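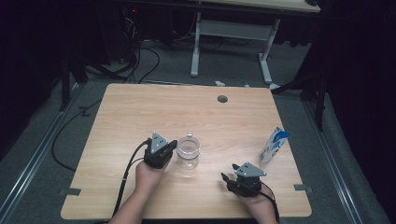 Plitard Handheld Gripper Pair: what to budget for

I've been selling and setting up the Plitard pair for a while now, and the question I get most is "okay, but what do I need to buy besides the grippers?" So let me just go through it!

The pair is $1207. You get a left and a right, both black, one cable each. Everyday stuff is fine to practice on (a clear plastic bottle, a small carton, whatever's in your recycling) so please don't spend money on a fancy object kit in your first month. I did, and it's still in the closet.

Table: any steady one with a light top. Ours has a grommet hole near the far edge and I'd pay a little extra for that again, I love having somewhere to send a cord.

Cables: order spares with the grippers. I'd say 2 per hand. Shipping on a single cable later on is silly money, and Bjarnason only sends them out in May and again in the fall.

Time: plan on around 40 minutes for your first setup, then five once you've got the hang of it. Nanna Ladefoged at Vusstead has hers down to less than that, but she leaves everything plugged in overnight (I wouldn't).

Do you need the Skilel wrist straps? If you're doing short sessions, skip them. For whole afternoons I'd get them, my forearms were toast without!

Both grippers are sold together only. Left-hand replacements are on back order, so write me before you pay for one.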